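How to Ask for a Stay Interview (and Get Something Out of It)

Filed under: Career Advice, Managing Up
14 comments | 2 shares

I had been at Hendricks for four years before anyone asked me what would make me stay. By then I had another offer in my inbox, so it was a bit late! My manager was a nice person and she was upset, and I remember thinking that we could have had the whole conversation a year earlier if either of us had known how to start it.

So now I start it. I've done this at two jobs and coached a bunch of friends through it, and I think anybody who likes their job mostly-but-not-entirely should try it. A stay interview is the opposite of an exit interview. You sit down with your boss while you're still reasonably happy and talk about what's keeping you and what's wearing you out. Some companies schedule them. Mine never did, so you'll probably have to ask.

Step 1: Keep a gripe log for two weeks

Open a note on your phone. Every time something at work makes you sigh, write one line. Every time you lose track of time because you're enjoying yourself, write that too. Don't edit it. When I did this at Wamau I was sure my problem was pay, and then I had line after line about being copied on the Marnport account when I had nothing to do with Marnport. (I did also want more pay.)

Step 2: Pick two things

Only two. One should be something your manager can fix alone, this month, without asking anyone. The other can be bigger. If you walk in with nine complaints your boss will hear "I'm leaving," and you'll spend the meeting calming them down.

Step 3: Send a boring email

You want them relaxed when they read it. This is close to what I sent:

"Hi Dumisani, could we take 60 minutes in the next couple of weeks to talk about how my role is going? Nothing urgent and nothing's wrong. I'd like to talk about what's working for me and a couple of things I'd like to change."

"Nothing's wrong" is doing a lot of work in there. Leave it in. Dumisani Rampersad, who was my boss for most of my Wamau years, told me later that he would have been up all night otherwise. And stay away from review season if you can. I once asked in November, right in the middle of everybody's ratings, and every single thing I said got treated as an opening bid.

Step 4: Start with what you'd miss

Say it out loud and be specific. "I like the team" is nice but it gives them nothing to protect. "I like that I get to run the client workshops, and I'd be sad to lose that" tells them what to leave alone in the next reorganization – and there's always a next reorganization.

Step 5: Ask for the change in one sentence

Then stop talking. This is the hard one for me, I fill silences like it's a paid position. Practice with a friend. My old coworker Eluned Humphreys made me say "I'd like a training budget of $2,000 a year" to her over lunch until I could get through it without adding "but I totally understand if not!" I ended up with a course that cost $2,203 and they covered the whole thing, so thank you, Eluned.

Step 6: Write it down afterward

Same day, short email, what you both said you'd do and when you'll check back in. If your manager promised to look into something, put that in their words. You aren't building a case against them, you're helping a busy person remember.

What if they say no?

It happens. At Skekerari I asked to move to a four-day week and got a flat no, with a decent explanation. I still got out of the Monday-style status calls I hated, because that was my small thing, and I stayed another year and a half. If you get a no on both, ask what would have to be different for it to be a yes. A boss who can answer that is worth sticking with for a while. If all you get is a shrug, well, keep your résumé warm and put your gripe log somewhere safe.

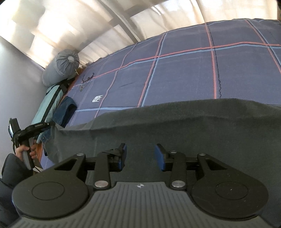
One more thing on timing: I'd repeat the whole business once a year, and also any time you get a new manager. Give the new person a couple of months to find the coffee machine first, then send them the boring email.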